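Kideck Shape Blocks - User Guide
Section 4: Setting out and clearing away

Before you start

Place the board on a flat, steady table. Leave 40 cm of clear space in front of it for the user's hands. Wipe the board with a dry cloth. Do not use polish, as the blocks will slide.

Setting out

1. Tip the blocks gently onto the table, beside the board.
2. Check each block for chips or loose strands. Put damaged blocks aside.
3. Group the blocks you want to sort towards the right of the board. They may touch.
4. Choose one block to start with and place it a little left of the centre.
5. Leave a gap of open wood between the single block and the group. 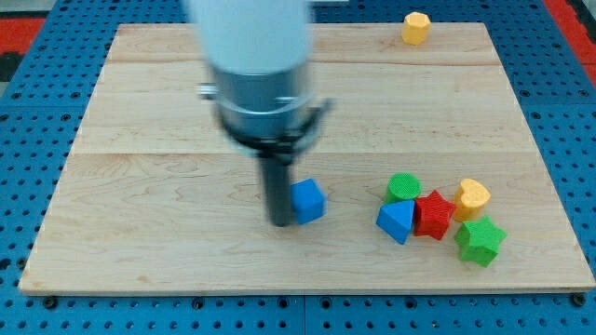 Fig. 7. Blue cube on its own, with the cylinder, triangular prism, stars and heart grouped to the right.

Colour and shape do not always go together. There is a red star and a green star, and blue is used for both the cube and the triangular prism. Say which one you are sorting by before the first block is moved.

NOTE: The ribbed surface is part of the finish - do not sand it.

CAUTION: Keep the blocks away from radiators and out of parked cars. They may lose their shape above 40 °C.

Clearing away

6. Return the blocks to the Bråten box, largest first.
7. Lift the board with 2 hands and store it flat. Boards stored on edge can warp.

If a block is missing, write to the Vadley parts desk, giving its shape and colour.

Section revised May 30, 2022 by Ulla Backlund.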